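Two days at the Wiltari trade fair

I go to a lot of fairs for work and most of them blur together, but Wiltari was a treat! It's all cloth, this one - coats, linings, buttons, bedding, thread - and it filled 188 stands across two halls. I'd booked the 11 o'clock entry on the first morning and still didn't get round the lot.

Haworth had the stand I kept going back to. They do linings, and they'd hung them on rails so you could get your hands in and feel the weight of each one. I came away with 20 swatches and a very heavy bag. Sullik were opposite with zips and buckles in trays, sorted by size, and I could have spent an hour there (I think I did).

The talk on pressing wool was packed out, so get there early if you go. Lunch was a good pea soup and a roll.

I stayed at the Fotano, a short walk from the halls, and it was lovely in an old-fashioned way: tall black headboard with a gold scroll on it, big white bed, a cream-shaded lamp and a proper telephone with a cord on the nightstand. A bed that size is also perfect for laying a black jacket or coat out flat, sleeve and all.

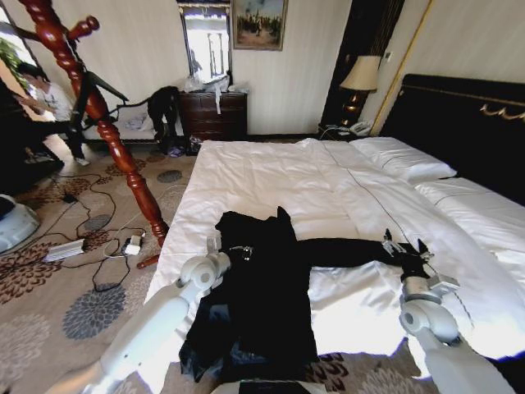
Day two was quieter and better for talking. The bedding people in the far hall were generous with their time, and I learnt more about duvet stitching in ten minutes than I had in years. The next one is in June and I've already put my name down.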